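로봇 조작 실습 5주차 강의노트
그리퍼 비교: 손가락 모양을 바꾸면 뭐가 달라지나

지난주에 컨트롤러 게인 잡느라 다들 고생 많았어요. 이번 주는 좀 쉬어가는 느낌으로(라고 쓰고 숙제는 그대로 있습니다) 그리퍼를 비교해 볼게요. 저는 개인적으로 이 주차를 제일 좋아합니다. 손가락 하나 바꿨을 뿐인데 잘 되던 코드가 갑자기 엉망이 되는 걸 보고 있으면 재미있거든요!

먼저 용어부터 맞추고 갈게요. 우리 수업에서 Trurkar라고 하면 끝이 평평한 평행 그리퍼고, Kereama라고 하면 끝으로 갈수록 뾰족해지는 쐐기형 손가락입니다. 둘 다 시뮬레이터 Uvberg에 모델이 올라가 있어요. 작년에 쓰던 Skerkton 모델은 마찰 설정이 이상해서 뺐습니다. 선배한테 예전 파일 받아서 돌리는 분들, 그 부분 꼭 지우고 쓰세요.

평평한 손가락은 접촉 면적이 넓어서 일단 잡으면 안정적입니다. 물체가 손안에서 돌아가는 일도 적고요. 대신 옆에 다른 물체가 붙어 있으면 손가락 두께 때문에 들어갈 자리가 안 나와요. 쐐기형은 반대로 좁은 틈에 잘 들어가는데, 원통을 잡을 때 중심이 조금만 어긋나도 물체가 앞뒤로 밀려 나갑니다. 제가 처음 해 볼 때 이걸 모르고 하루 종일 경로 계획만 의심했어요. 여러분은 접촉점부터 그려 보세요.

원통을 잡을 때 체크할 것
손가락을 닫는 방향의 직선이 원통의 축을 지나는지
접근할 때 손가락 끝이 트레이 테두리에 걸리지 않는지
두 손가락이 동시에 닿는지, 한쪽이 먼저 밀고 들어가는지
들어 올릴 때 기울기가 얼마나 변하는지

세 번째가 의외로 점수를 많이 갉아먹습니다. 한쪽 손가락이 먼저 닿으면 물체가 바닥에서 미끄러지면서 자세가 틀어지고, 그 상태로 꽂으러 가면 구멍 앞에서 계속 헤매요. 힘 제어를 켜면 어느 정도는 봐주지만 위치 제어만 쓰는 조는 각오하셔야 합니다.

실험 조건도 적어 둘게요. Benedikt Ruchti 조교가 지난 학기에 돌린 시도가 총 828번이고, 그중 19번은 시뮬레이터가 중간에 멈춰서 집계에서 뺐습니다. 원본 로그는 강의 폴더에 있으니 직접 열어 보세요. 표만 보고 결론 내리면 안 되고, 실패한 것들을 몇 개라도 끝까지 재생해 봐야 감이 옵니다. 성공률은 비슷한데 실패하는 방식이 전혀 다른 경우가 있어요.

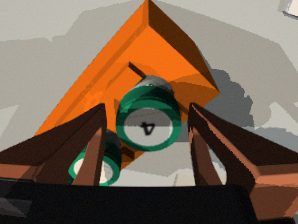
쐐기형 손가락은 닫기 전에 어디에 서 있느냐가 거의 전부입니다. 손목 쪽 시점에서 보면 그게 제일 잘 보여요. 숫자 4가 찍힌 초록 원통이 벌어진 두 손가락 사이 대략 가운데 와 있죠? 좌우로는 이 정도면 출발점으로 괜찮은데, 문제는 왼쪽 손가락에 일부 가려진 다른 원통이에요. 이런 배치에서 목표만 보고 접근 경로를 짜면 이웃 물체와의 간격을 놓치기 쉽습니다. 그리고 이 시점 하나로는 손가락 끝 높이와 원통 높이 차이를 믿고 판단하기 어려우니까 측면 카메라 값도 같이 저장하세요. 원통이 기울어 보이는 것도 시점 탓인지 물체 자세 탓인지는 자세 값을 찍어 봐야 압니다.

글자 방향 얘기도 잠깐. 숫자가 거꾸로 보인다고 이미지를 돌려서 저장하는 분이 매년 있는데, 그러면 카메라 좌표계랑 안 맞아요. 인식기에 넣을 때만 돌리고 원본은 그대로 두세요, 제발요.

과제
2인 1조로, 같은 시작 자세에서 Trurkar와 Kereama를 각각 돌려 보고 실패 유형을 비교해 오세요. 손가락 간격과 접근 각도는 조마다 정하되 두 그리퍼에 똑같이 적용합니다. 보고서에는 접촉 순간의 그림을 꼭 넣어 주세요. 손으로 그린 것도 받습니다.

제출은 2025년 3월 31일 수업 시작 전까지. 게인 값은 지난주 것을 그대로 써도 되는데, 바꿨으면 바꿨다고 적어 주세요.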